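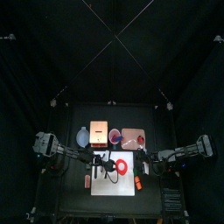

Page 1 of 2

Right, budget thread. Second two-arm bench, same as the one we've got, black fabric walls and all. Got to have numbers in by Sunday night so typing this between other things, sorry for spelling

Starting point is the arms. Everyone starts with the arms. Fine. Arms come as a pair from Gonholm, price already agreed, same as last year's order plus delivery. Not going to post it because the quote says not to. Put it in row one and moved on.

What I want to talk about is everything else, as that's where I got burnt on bench one

Bench one "extras" line when I wrote the plan: £500. What the extras came to: £2,861. Same bench. I've got the receipts in a shoebox and I have now been through the shoebox

Going to go down it roughly in the order the money went

Table. Black top, bolts to the frame. Condurero cut it for us. First one was too shiny, cameras hated it, glare right where you want to work. Second one matt. Paid for both. This time: matt, written on the order, in capitals

Fabric. Black, walls of the thing. Cheap per metre, you need loads more metres than you think as it has to overlap at the corners or light gets in. Ordered twice, two delivery charges. Ordering once this time and adding a spare length

Brackets!! The little metal ones. Back corners, side walls, front legs. Each one costs nothing. You buy a bag. Then the bag is the wrong hole size and you buy another bag. Whole drawer of wrong bags now, if anybody local wants them shout

Cables. We ran two across the top in a big X, corner to corner, and I'd costed them as straight runs along the edge. So too short, obviously. Extension leads, then proper longer ones, so paid twice again. There is a pattern here and the pattern is me

And measure the diagonal. I know. I KNOW. Wekesa Lyimo drew it out for me on the back of a delivery note and I'm keeping it

Someone's asked already so — yes the crossing ones bother me too, I'd like them along the edges on bench two. Costs a bit more in clips. Put it in as an option, row 14, can be cut if we have to

Grippers next. Black ones, one each arm. The grippers come with the arms, the finger pads don't, not enough of them anyway. Pads wear. I had nothing down for pads the first time. Now it's a yearly line, not a one off, and I'd say that to anyone doing this: split your sheet into "buy once" and "buy again" before you type a single number in

Buy again so far: pads, cable ties, the wrist cables (they get bent every day of their lives), whiteboard markers, fabric patches, screws as they vanish

Then props, which sounds silly on a budget sheet and got a laugh last time from Aravind Kartha who signs the thing off

But look at what's out on the table. A measuring cup, a wooden box with a slot in the top, a pink cup, a tray, a red ring, a marker with a green cap, the white board in the middle. All that's off the high street or out of someone's kitchen. Nothing dear. You need more than one of all of it though

You need spares becuase the second bench has to have the SAME cup. Same cup, same colour, same handle. And the shop will have stopped doing it. Shops always have. I spent a whole lunch hour looking for that light blue one

So props go in as pairs this time, plus one on the shelf. 59 items on the list when I counted up, each in its own tub with a lid. Tubs also in the budget. Lids sold separately, thanks for that

The white board. Worth its own post. It's a big bright thing on a black table and it's brilliant for seeing what the arms are up to, but it marks. Pen, scuffs, all sorts. Replace, don't scrub. Gone in under buy again

Card. Same. Thin white card gets bent corners and then it's a different job for the gripper. Buy a ream, chuck the bent ones. Cheapest line on the sheet and I still forgot it last time

Clear plastic bags: free, we all have a bag of bags. Zero in the column. Aravind asked why there's a row with zero in. It's so I remember to bring them in Aravind

OK bigger stuff. Computer. Tempting to run both benches off the one we've got. Leinonen quoted £990 for a second one at the spec we use and I've gone back and forth on it all week

For: one goes down, other bench carries on. Against: £990

Putting it in. If it gets cut it gets cut but I'm not leaving it out to look tidy. Did that with the cooling fan, and then July happened

Lighting. Was going to skip this, can't. The corners of the bench are really dim, the side brackets barely show up against the black. Fine for the middle where the board is. Less fine if you want to use the whole table. Two strips, dimmable, Estonska do one with a mount that looks right. Waiting on a price. Row says TBC and I hate a TBC

If anyone's used the Estonska strips inside a fabric box tell me if they flicker on camera. That's the only thing I need to know

Power sockets. Count your plugs. Then count again with the chargers in. We've a four way plugged into a six way and I'm not proud of it. Bench two gets its own spur, sparky's coming to look, labour not included in anything above

Floor space — free but not free, as we lose the packing shelf. Wekesa wants somewhere for the packing to go before he agrees to anything, which is fair enough. New shelf added. Row 31. The sheet is growing as I type

Time. Nobody's paying me extra to build it but it's still days I'm not doing the day job. Last time I wrote "a weekend" in the notes column. Past me, a comedian. Put proper days in, with a name next to each one. If there's no name it isn't getting done

Spares for the arms themselves. Gonholm will sell you a kit or single bits. The kit has things in I've never once needed. Going for singles: one motor, one wrist cable set, one gripper. Ask what's in stock versus what's made to order, the website doesn't say, you have to ring up

Delivery. Ask if it's one parcel or several!! Ask who unloads it. Ask if they'll leave it outside in the rain. I won't be taking questions on why that's on my list

Contingency. Didn't have one before, because I'd been told it looks like you've not done your homework. Well I hadn't. There's one now. It's the gap between what I guessed for extras last time and what we paid. Reckon that's a decent way to get to a number, better than sticking a percent on the end

Few replies while I've been writing so quick ones

Secondhand arms? Looked. Price was good, no spares route and no way of checking the wear on the joints. Passed. Might be fine for teaching

Why two arms and not one? One holds, other does. Box with a slot, cup with stuff in it, anything with a lid really. Could do loads with one arm and a clamp if money's tight, and I'd say go that way first tbh

Could we see the sheet? Will put up a version with the agreed prices blanked. After it's signed off. Don't want people budgeting off my TBCs

When would it be running? If the order goes in straight away, September. Table's the slow bit, Condurero have a queue. So that order goes first even though it's the dullest thing on the list

Ok the kettle's gone. Still need: Estonska price, sparky, width of the door. Has anyone got the width of the door

Wekesa's gone to measure the door. More on page 2 once I've got the lighting number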